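We finished the Okel runs on June 15, 2019, and the result is small but I trust it. The question was where a two-handed policy should grab a garment before folding it. 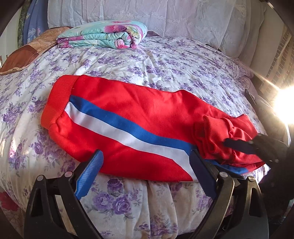
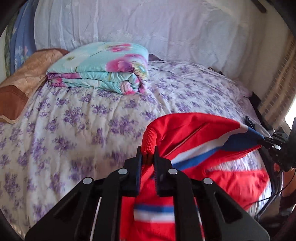
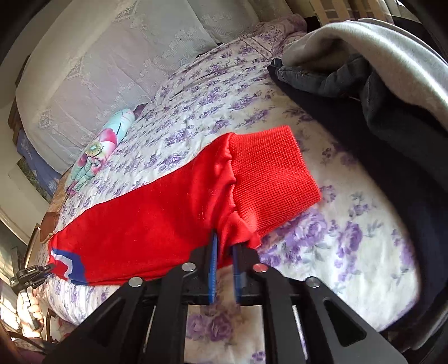 Okel picks grasp points from a score map, and the older Pridham baseline picks the highest point of the cloth. We trained both on 827 demonstrations. Ribbed cuffs turned out to be the best anchor – the red garment has one, and its knit is easy to tell from the smooth fabric next to it. Stripes hurt the baseline more than flower prints did. I still want to rerun the 663 bed trials with Magalhães weighting before December.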